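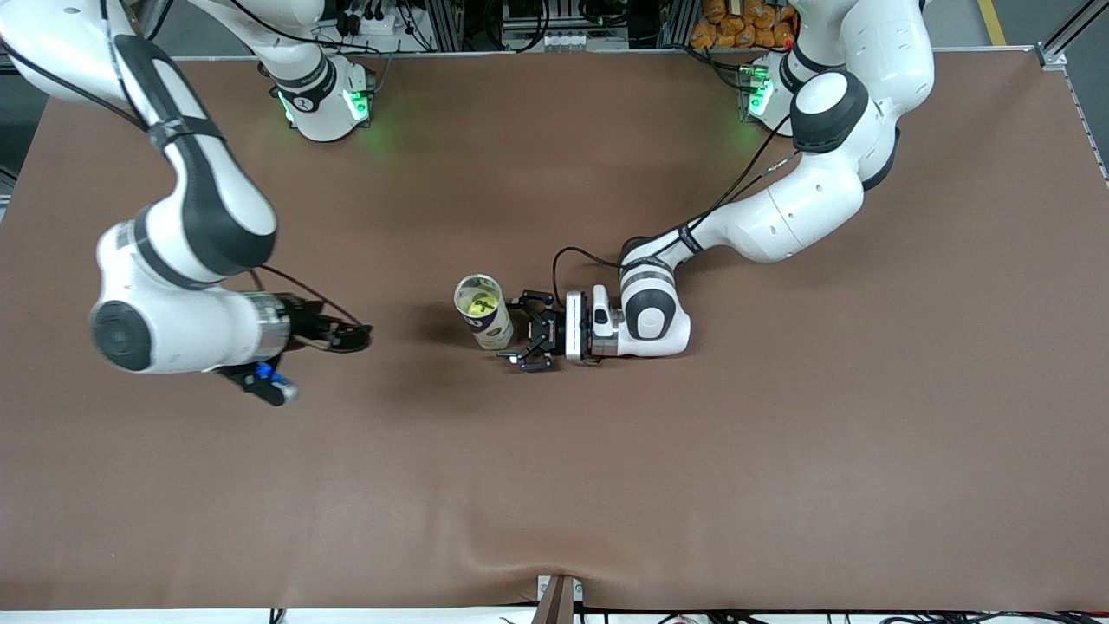 Most of this reporting period went into the planner, and I'll start with the part I know you're waiting for: the two-arm handoff work is back on track, and the new trajectory code is what we run every day now. The old Prarano planner treated each arm as its own little world and checked for collisions at the end, and with both arms reaching over the same table that meant a lot of plans got thrown away after we'd already paid for them. Now we plan for the pair. The can with the ball in it has become our standard test piece, and I've grown fond of it. It has a clear top and a busy purple and black label, so the camera pipeline gets a see-through part and a loud part on the same object, and the left gripper has to come in from the side with its fingers open while the right arm stays close enough to be useful and far enough away to be safe. If a change to the planner survives the can, it usually survives everything else we throw at it.

A quick refresher on who's doing what, because it shifted since my last note. I'm still on planning and the motion side. Indira Thomas has taken over perception completely (hooray, and also thank you for approving the hours). Jasper De Graaf keeps the tooling alive, meaning the logging, the replay viewer and the nightly runs, and he's also our link to the folks at Ramasamy who will be the first outside users.

Planner

The big change is the shared timeline. Both arms now get planned against one clock, so if the right arm has to wait for the left to clear the middle of the table, that wait is part of the plan and gets optimized along with everything else. Before, the wait was a hand-tuned pause in a config file, and every time we changed a speed limit somebody had to go and fiddle with it. I deleted that file in April and I can't tell you how good it felt.

We benchmark with a fixed set of 100 start poses, the same ones as last time so you can compare. The old planner found a usable two-arm plan for 73 of them inside the time budget. The new one finds a plan for every pose in the set. Before anyone gets too excited, please remember that this is in simulation, with the can's position known exactly, and that I've been staring at those start poses for months and have surely tuned toward them without meaning to. I'm writing a fresh set now, and Jasper will keep it hidden from me so I can't cheat.

One thing still bugs me. When the right arm is folded in low, the solver sometimes picks an elbow path for the left arm that is perfectly legal and completely silly, a great big swing up and over for a tiny move at the wrist. It's safe, it just eats time and makes visitors step back. I've added a cost for elbow travel and that helps, but if I turn it up too far the planner gets timid and refuses good plans. I'd like another couple of weeks on it.

Cable slack is now in the model too, sort of. The cables that run along the arms used to be invisible to the planner, and we just kept clear of certain wrist angles by habit. I've wrapped each one in a fat padded shape that moves with the arm. It's crude and it wastes some space near the wrist, but the planner finally knows there is something there, and I'd much rather fix a too-careful model than a torn cable.

Perception

Indira rewrote the container detector from the ground up. The old one looked for a full cylinder outline and got confused by clear plastic, where the depth readings go patchy. Hers anchors on the printed label, which gives solid depth, and then works out where the top must be from the known shape. She handles the contents as a separate question. A bright ball behind clear plastic used to get reported as its own object floating above the table, which the planner would then dutifully try to avoid. Now the detector asks whether a thing sits inside the walls of a container it already knows about, and if so it gets attached to that container and moves along with it in the planning scene.

The other perception item is shadows and wrinkles. Our table covering isn't perfectly flat, and a gentle fold near the front edge was showing up as a low obstacle. We could have smoothed it out, and Indira talked me into leaving it. She figures Ramasamy's tables will be worse than ours, so she'd sooner have the software cope. Her table model now allows a small amount of height change before it calls anything an obstacle. It took her three tries to get the threshold to a place where we were both happy, and it's a setting the customer can change.

What isn't done: calibration drift. The fixed camera and the arms slowly disagree with each other over a long session. We can recalibrate by hand and it's not hard, but it's a step people will forget. Indira wants to do it automatically by watching the grippers themselves as they move through the view, which would be lovely, and she has a rough version running offline on recorded data. I've put it in the plan for next period and would ask that we protect that time.

Control

A shorter section, happily. The low-level controller runs at 200 Hz on both arms and I have no plans to touch that. We did find a timing bug in the handover from position control to the softer mode we use when the fingers close. The switch could land one cycle late on one arm, so the two sides briefly had different ideas about how stiff to be. On most objects you'd never notice. On a light container standing on end it was enough to give a little nudge at exactly the wrong moment. Both arms now switch on the same tick, and the log records it, so we can check instead of arguing.

Tooling

Jasper's replay viewer is the thing I'd show you first if you came by. You load a log from any run, drag the slider, and see the planned motion and the measured motion for both arms laid over each other, with the detector's output on top. I found the timing bug above in one afternoon with it, after losing a good chunk of the spring to it without. He's named it Grema, and I've given up asking why.

The nightly runs are in simulation only for now. They rebuild everything, run the benchmark set, and mail us a page with what changed. He'd like to add an overnight run on the real arms at reduced speed, and I've said no until the safety review is through. He's being patient with me about that.

We also moved all robot settings into a single versioned store, Trorik, which replaces the pile of config files each of us kept on our own machines. Moving over was tedious. For a while the old and new settings disagreed about gripper offsets and we chased a problem that was really just two people running different numbers. That's sorted, the old files are archived, and the code refuses to start if it finds one lying around.

Budget and schedule

Spending is in line with the plan. The only thing over is computing time, because the new planner was tested much harder than I'd budgeted for, and I've covered that out of the travel line, which we barely used. No new money needed.

On schedule, we're 2 weeks behind on the Ramasamy release. The planner is ready for them, the documentation isn't. I wrote the install guide in a hurry and Jasper tried to follow it on a clean machine and got stuck on the second page, so it's being redone with him reading over my shoulder. I'd sooner send it late than spend the summer answering email about it.

What I need from you

Two decisions, please. First, whether we can push the Ramasamy release back by the same two weeks without it causing trouble on your side. I've told them it might happen and they were fine about it, but the contract dates are yours. Second, who should sign off on the safety review. Last time it went back and forth between your office and ours for quite a while, and I'd love to have one name before we submit.

If you want to see any of this live, mornings are best, we usually have both arms up by 9:30. Give me a day's warning and I'll get Jasper to load the silly elbow run in the viewer too.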